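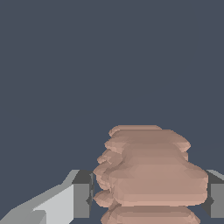
How many grasp trials do you need before a setting counts as approved?
300 in simulation per object, all with the same gripper settings, then 20 on the real cell. Change one setting and the count starts over.

Steps, quick version. Written for the Pakent cell but Rimness runs the same way.

1. Load the object. Check the scale first. Wrong units is the usual problem, then everything after is junk.

2. Set the finger opening wider than the widest part of the object. Lumpy or layered shapes: measure at the widest layer, not the top.

3. Lock the force limit. Write it in the log before the first run. Not after.

4. Run the batch. No hand nudging between trials. If you nudged, mark it and throw that trial out.

5. Look at the wrist view at closing. One finger much nearer than the other? Note it, dont fix it mid-batch.

6. Log every failure with a reason code. "Slipped" is fine. "Weird" is not.

Naming: object, version, batch number. No spaces. We had 1,287 files called test_final last July and ended up deleting the lot.

Real cell: guard closed, speed on low for the first five. Stop button within reach, and tested that day. Second person signs the sheet.

Low-poly models are OK for steps 1 to 4. For final sign-off use the full mesh, contact points move arround otherwise.

Old Plastbridge sheets still say 157 trials. Ignore, use the number up top.

Updated June 15, 2024. Reason code list is in the shared folder, under Forms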